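Learn > Everyday Things > Places We Share > Who Puts It All Away?

Who Puts It All Away? Floors, Shelves, and Lunch in a Shared Room

Last updated 29 April 2017

Think of a room that lots of people use. It might be the reading corner at your library, or the big room at the community center where you go after school, or the office where a grown-up you know spends the day. People come in with bags and coats and snacks, they get busy, and little by little things start to wander. A pencil ends up under a chair. A toy ends up on a desk. Somebody's lunch ends up in a spot where you would never expect to meet a lunch. At the Ovberg children's pages we get a surprising number of letters about messy rooms (and a few very proud ones about tidy rooms, which we love!), so we thought we would take our time and talk about how a shared room works, starting down at the bottom, with the floor.

Carpet tiles: a floor like a puzzle

Lots of offices and schools have carpet that looks like one enormous rug. If you get down on your hands and knees, though, you may find thin lines running across it. Those lines are seams, the places where one piece of carpet meets the next one. Many of these floors are made of squares called carpet tiles, and they are laid side by side the way you would lay out squares of paper to cover a table.

Why go to the trouble of using squares? Well, imagine you spill a whole cup of grape juice. (We hope you don't, but it happens to the best of us.) With one giant carpet, you would have to scrub and scrub, and maybe the stain would stay forever. With tiles, a worker can lift out the one sad purple square and put a fresh one in its place. A medium-sized classroom in the town of Ventura School Road, where our editor grew up, had 56 tiles in it, and the children used to choose a favorite one to sit on at story time.

Carpet tiles are very often gray, or a dark speckled color with lots of shades mixed together. Speckles are clever. They hide crumbs and bits of fluff until the vacuum cleaner comes by, so the floor looks pretty good even in the middle of a busy day. They don't make the crumbs go away, of course, and an ant will find a crumb on a speckled floor just as happily as on a plain one.

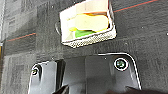 Sandwiches and the boxes they ride in

A sandwich is a soft thing. If you drop it loose into a backpack with three books and a water bottle, you will have something more like a pancake by noon. That is why people who make sandwiches for shops like to give them a little house to travel in. Some are made of clear plastic, and some are made of paperboard, which is paper that has been made thick and stiff enough to hold a shape. It starts out flat, with creases pressed into it, and then it gets folded up along the creases with flaps and tabs to help it stay together. If you have an empty one at home, ask a grown-up if you can gently unfold it and see what shape it was at the start. It's a bit like doing origami backward!

The order inside a sandwich matters too. Bread goes on the outside so your fingers have something dry to hold. Lettuce is crisp and a little bit wet, and many cooks tuck it next to the cheese so the bread doesn't get soggy. Try it both ways and see which you like better.

Food and floors don't go together very well, even when the food is in a box. Feet carry in all sorts of things from outside, and carpet holds on to them. A sandwich also needs to be kept cool if you aren't going to eat it soon, especially if it has cheese or meat in it. So the best homes for lunch are a refrigerator, a lunch bag with a cold pack, or a nice clean table if it is time to eat. If you see food on the floor, the kind thing to do is tell a grown-up, who can decide whether it should be saved or thrown out.

Shelves with holes in them

Now let's get up off our knees and talk about shelves. You have probably seen wooden ones, like the ones books sit on. There is another kind made out of metal wire. The wires run close together with gaps in between, and along the front edge you will often find a wire bent into a zigzag, up and down and up and down. That zigzag is doing a big job. Triangles are very hard to squash, and a zigzag between two straight wires makes a whole row of triangles. Builders use the same trick in bridges, and they call it a truss.

The gaps are useful as well. Air can move through them, and dust has fewer places to settle. Very small things can be a problem, so marbles and crayons do better in a bin or a bowl.

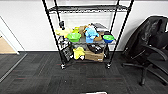

Some racks have little wheels at the bottom called casters. A caster can swivel, so a heavy rack can turn corners when it is pushed. Moving a rack is a grown-up job, even when it looks easy, and climbing on one is never a good idea, with wheels or without.

When a shelf gets crowded

A crowded shelf can be a cheerful sight, with soft things and hard things and bright things all squeezed in together. It can also be a tricky place to find what you want. When you pull out something from the back, whatever is in front may decide to come along too.

At the Edamen playroom, the children have a way of sorting that you could try at home. Heavy things go down low. Soft things, like stuffed animals, can go higher up, where they won't hurt anyone if they tumble. Bowls can be stacked inside each other, big ones first, or filled with small toys. Boxes sit flat so that something else can rest on top. And if one shelf is packed full while the one above it has plenty of room, move a few things up and let everybody breathe a little.

Try a five-minute tidy

Set a timer for 5 minutes and pick just one part of a room, maybe one shelf or one patch of floor. Pick up each thing and ask where it lives. If it has a home, take it there. If it doesn't have one, put it in a basket and talk it over with your family or your class later on. When the timer rings you can stop, even if you aren't done, and do another bit tomorrow.

Words to know

Caster: a small wheel that can swivel.
Paperboard: thick, stiff paper used for boxes.
Seam: the line where two pieces meet.
Truss: a frame made strong with triangles.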